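Home | Notebook | Open files | Archive | Log in

11/07/2020

Spent the morning on the Mushi file, the claim about the late diagnosis in the emergency room. The hospital sent 30 pages of records, but the nursing notes of the second shift are missing. I wrote again to ask for them. In April they promised the complete set, so I put a copy of that letter in front.

Timeline so far: the patient waited nearly 7 hours before the first scan was ordered. The triage sheet and the doctor's note do not agree on the arrival time — I marked both in the table and did not choose one. Please do not correct this before we have the door log.

Nyokabi Makori read my draft of the questions for the expert. She took out 12, mostly repeated ones. I agree, except for the one about the blood test. I will put it back and ask her again.

Zosar folder: expert fee still not confirmed. Brekaton: nothing new.

To do
- call records office again, ask for the name of the person
- check the filing deadline with a second pair of eyes
- rename the scans, the present names are useless

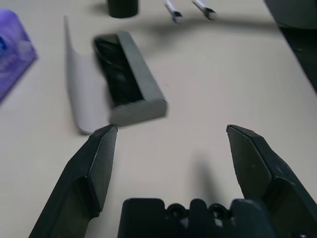
Gripper fingers open, over the table.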